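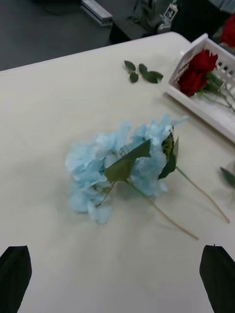 3. Demonstration at the Rokley open day

Our group attended the Ustano open day at Rokley in July as part of the handling module. Visitors could watch one station at a time from behind a line on the floor. We chose the flower sorting cell because soft, irregular items had given us the most trouble in our own coursework.

The test items were artificial flowers, among them a blue hydrangea and red roses. The hydrangea is the awkward one. Its head is wide and lopsided, the petals give under light pressure, and leaves lie across the bloom. A two-finger gripper can close on the head or on the stem, and the choice affects how the flower hangs during transfer to the basket.

Staff ran 12 attempts while we were present, 2 of which ended in a dropped stem. The handout quoted 1,619 recorded attempts to date with a success rate of 78 per cent. We could not check either figure.

3.1 Points for our own design

Grip width should be set per item. The pale table gave good contrast with green leaves, and we intend to copy it. Loose foliage needs a rule of its own.

Filed under: Student Reports > Site Visits

Comments (2)

Karamanlidis: Was the grip point picked by the software or by an operator?

Brurnska: Section 3.1 could do with a sketch of the finger tips.

Contact the department | Copyright the authors | Back to top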